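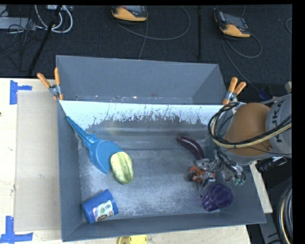

Fig. 2. Grey bin with a blue dustpan, a striped melon or squash and a blue cup.

3. Sorting before you compost

Now for the fun bit! Your Kestmont garden composter will eat nearly anything that once grew, and a few minutes of sorting pays you back with lovely dark crumbly stuff by April.

1. Tip your scraps into any wide, open bin so you can see what you've got.
2. Pick out plastic, metal and glass, and peel the stickers off fruit.
3. Cut melons, squashes and pumpkins into chunks. Whole ones take ages (the rind is tough!), and the seeds love to sprout.
4. Lift the composter lid and add your scraps in a thin layer.
5. Cover with 2 scoops of dry leaves or torn card, then close the lid until it clicks.

Note: Egg boxes are brilliant here. Rip them up small and the worms will move straight in.

Caution: Keep fingers clear of the lid hinge. Do not add meat, cooked food or cat litter.

If the heap starts to smell, add more card and give it a good stir with the Flanden fork – see section 4 for turning.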